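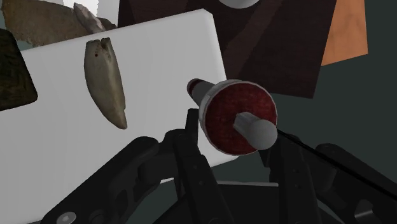
Render 1: tool with the red disc, held in the gripper

Dear all,

Thank you for so many kind replies over the weekend, I've read every one of them (some twice, with tea). I'm answering the Pons message here as it touches on what several of you asked.

> We heard on Thursday that the road to Oriria is open again.
> Can the clinic take patients from our side, or should we
> still send them to Toron? We have 5 women close to their dates
> and a good many children with coughs.

Yes, please do send them! The Oriria clinic is seeing patients every morning from eight, and the midwife is there overnight as well. The children can come without a letter. Anyone needing an operation should still go on to Toron, I'm afraid, as the theatre at Oriria has no steady power yet.

For those who like to see the figures, the clinic saw 1,037 patients in May and 2,188 in June, which is a great many for a building meant for far fewer, and the staff are very tired, bless them. We have 2,000 rehydration sachets waiting at the Brusten depot and only need a lorry.
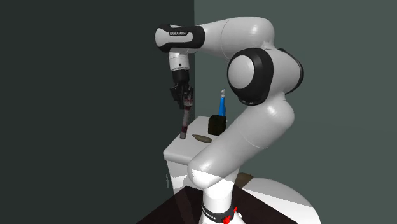 Render 2: white arm above the toilet tank

If you can help with the lorry, do write to me or to the list, whichever is easier.

With warmest wishes to you all,
Brusten depot desk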